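**Braided stretch belt: leave it in the jeans, or take it out for storage?**

I have one pair of jeans and one woven elastic belt, and they're nearly always worn together. At present I fold the jeans with the belt still in the loops and put them on a shelf. After a month or so the belt has a kink at each side seam. It was a cheap one from Detel, 100 cm, brown. Does the elastic recover, or am I shortening its life? I'd also like to know the correct order for threading, as I always end up with a twist at the back.

**condutville_mender**

Take it out. Braided elastic takes a set if it's held bent under a load, and a stack of folded denim is a load. Lay the belt flat or hang it by the buckle. A kinked one usually relaxes if left hanging for a day, though never completely if it's old.

Threading, with the jeans flat on a table:

1. Close the zip and smooth the waistband.
2. Feed the leather tip through the first loop, with the outer face of the belt towards you.
3. Pull 10 cm through, check for a twist, then go to the next loop. Most jeans have 5 loops, some have more.
4. Hold the waistband still with one hand and draw the strap with the other -- don't tug on the tip alone, as the stitching there is the weak point.

To remove it, undo the buckle and draw the belt out slowly. Don't let the buckle drag through the loops.

**loopandtack**

just leave it in, mine's been in for years

**Oshima_5**

I partly disagree with the first reply. If the jeans are worn every week the belt can stay in, provided it's unbuckled and the free end isn't trapped in the fold. For anything longer, remove it. Check the tip as well: on a braided belt it's stitched over the cut ends, and once those stitches go the weave unravels.

Belt and denim on the table:

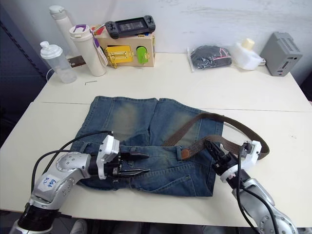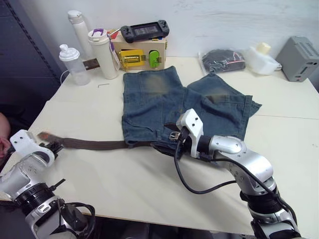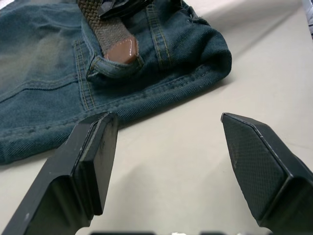
As for the twist at the back, it nearly always starts at the side loop, where the strap goes out of sight under the waistband fold. Turn the jeans over at that point and thread the rear loops from the back. If the tip catches on the inside stitching, flatten the loop with a thumb first. A drop of soap isn't needed and will mark darker denim.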